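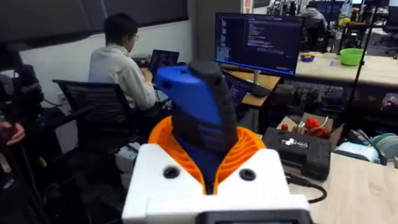 Home Kits Data Downloads Support

Print | E-mail

September 27, 2025
By Felicidad Agbayani

Zillavov finger kit – review data, README

This folder holds the recordings and notes from our review of the Zillavov, a set of soft replacement fingers sold by Oltex for parallel grippers. The kit was mounted on a two-arm tabletop setup and driven by a person for every episode. No trained policy was used. If you only want the verdict, read "Findings" and skip the rest.

What is in the kit

The kit comes as two orange ribbed fingers, two adapter plates, a bag of screws and a folded instruction sheet. The fingers bend around whatever they close on. Oltex sells them in one stiffness. The adapter plates fit our housings after a little filing on one edge, and we filed both so they would match.

The sheet gives a screw order but no torque. We tightened by hand with the short key and went back over the screws at the start of each session. One worked loose in the second session. The episodes affected are marked "loose" in the notes column and were kept.

What is in the folder

The set has 736 episodes. Each one is a directory with the wrist video, the table video, the joint log and a one-line text file naming the task. The tasks are:

pick_ring – close on a printed ring lying flat and lift it
pick_handle – hold a tool handle upright and keep it there
pick_cube – pick up a small wooden cube
move_can – shift a can to a new spot without tipping it

The task names are the only labels. There is no segmentation and no object pose. File names carry a session number and an episode number, and the numbering has gaps where an episode was thrown out for a dropped log. Don't fill the gaps by renumbering, as the notes file points to the original numbers.

Wrist and table video start from the same trigger. They can drift by a frame or two over a long episode. The joint log has its own clock and an offset is given in each header.

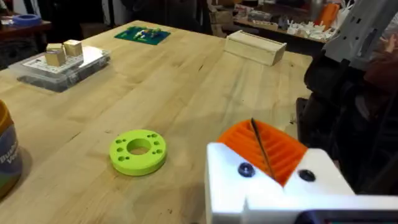
Can the fingers pick up a flat part from a bare tabletop?

With practice, if the part is thick enough for the tips to get hold of the side. A thin washer or a card is out of reach, and we stopped trying those after the first session.

Setup notes

Set the closing force low to begin with. We used 50 percent of the gripper's range for most tasks and 90 for the handle, where the lower setting let it turn slowly under its own weight. The value used is in the episode header under "grip_pct". A few early headers have the field blank. Treat those as unknown.

The work surface was not cleared between tasks. Other objects stay on the table and people sit or walk in the background of the wrist video. Anyone training on this should expect that. Lighting was the normal room lighting, and shadows move across the table with the arms.

We did not calibrate the wrist camera after fitting the adapters. The plates push the fingers forward compared with the stock ones, so an old hand-eye calibration will be off along the closing axis. Redo it or leave the wrist view out of anything metric.

Findings

The fingers hold round and irregular things well. The ring was the easiest object of the lot once the driver had learned to come in low. The handle was steady at the higher force. Cubes were the weak point: the fingers wrap around the corners, and the cube tends to rotate as it leaves the table. If your work is mostly small square parts, keep your hard fingers.

Wear was light. The tips showed some polishing and one rib had a small nick, which we think came from the filed plate edge. Nothing tore.

We compared the kit against the Flutovitz pads we already had, on the ring and the cube only. The Flutovitz pads were better on cubes and worse on the ring. They also take longer to change, four screws a side against two.

Price and delivery were fine. The instruction sheet needs a second page.

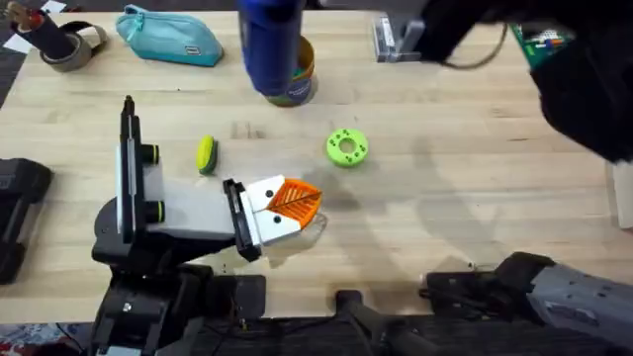
Normunds Sproģis wrote after reading the draft that we had been too hard on the cube results. In his view the trouble is the approach angle, and he gets a clean lift by turning the wrist so the ribs meet the faces flat. He also asked for the failed lifts to be kept in the set, "because those are the ones I'd look at first." They are kept. Filter on "result" in the notes file to find them.

We tried his angle on 23 further cube episodes, stored under session 9. The rotation is smaller in most of them. It did not change our advice on square parts, but it is worth trying before you send the kit back.

Known problems

Session 4 has no table video for its last few episodes. The wrist video is complete.

The text files in session 6 say "pick_can" where they should say "move_can". We left them alone and put the correction in the notes.

Two drivers took part and the set does not say who drove what.

The Sepp viewer opens the joint logs but ignores the offset in the header. Apply it by hand or use the small script in the tools directory.

Use

Free to use for research and teaching. Please do not pass on the wrist video on its own, with the notes file stripped out. People in the background agreed to be recorded for this set, and the consent note travels with the notes file.

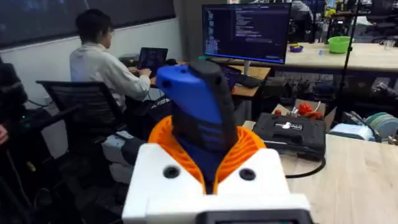

RIGA, December – Oltex has sent a revised pair of adapter plates, which fit our housings without filing. The fingers themselves are the same. We have mounted the new plates and reran the handle task briefly to check that nothing had shifted, but those runs are not part of this folder and the episode count is unchanged.

The new sheet now gives a torque for the adapter screws. It is a bit tighter than what we had been doing by hand. Owners of the first version can ask Oltex for the plates separately. Corrections to the notes file go to Felicidad Agbayani, with the session and episode number in the subject line.

Print | E-mail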